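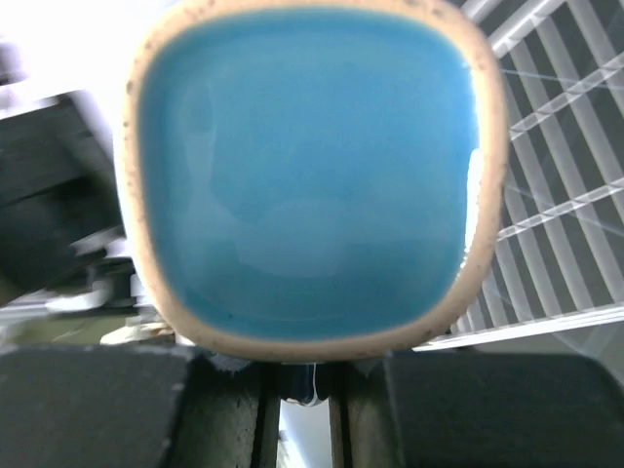
Square bowl, turquoise glaze with a bare speckled rim.

Friday, November 28, 2025
By Mohandas Gounder

I have kept a written record of what I cook for dinner since January. It started because my doctor wanted one week of notes, and when the week was over I still had most of a notebook left. I'm on the second notebook now.

The entries are short. Date, what I made, how long it took, whether I would make it again. I tried a phone app for a few days and quit because it wanted the weight of everything. I don't own a kitchen scale and don't plan to buy one.

Last weekend I read the whole thing from the front. Lentils came up far more than I would have guessed. So did fried rice, nearly always on a Thursday, when the refrigerator is full of small leftovers. I made 26 different soups, if you count the two tomato ones separately, and I do -- one has bread in it.

I had thought of myself as somebody who cooks fish. I cooked fish six times, and four of those were the same recipe from Mrs. Venkataraman upstairs, with mustard seed and a lot of black pepper. The other two say "dry" next to them.

The longest gap is seven days in the summer when the stove was out. The igniter failed and the part had to be ordered. I ate sandwiches and wrote nothing down, which I regret a little, as one of them was good and I can't remember what was in it.

Costs were harder. I only began saving receipts in spring, and I don't separate dish soap from onions. My best guess is about $2,000 on groceries since then. That is less than I used to spend when I bought lunch near work every day, but I never wrote that down either, so I can't say how much less.

Some things I've changed after reading it over. I soak beans on Sunday night whether or not I have a plan for them. I stopped buying cilantro except on the day I need it. And I've started noting who came to dinner, because there are entries like "doubled the rice, ran out" and I have no idea who was there.

Tonight is turkey soup. It will be number 27.

Recent posts
Mrs. Venkataraman's pepper fish
Replacing a stove igniter
Walking to work in the rain
What I do with stale bread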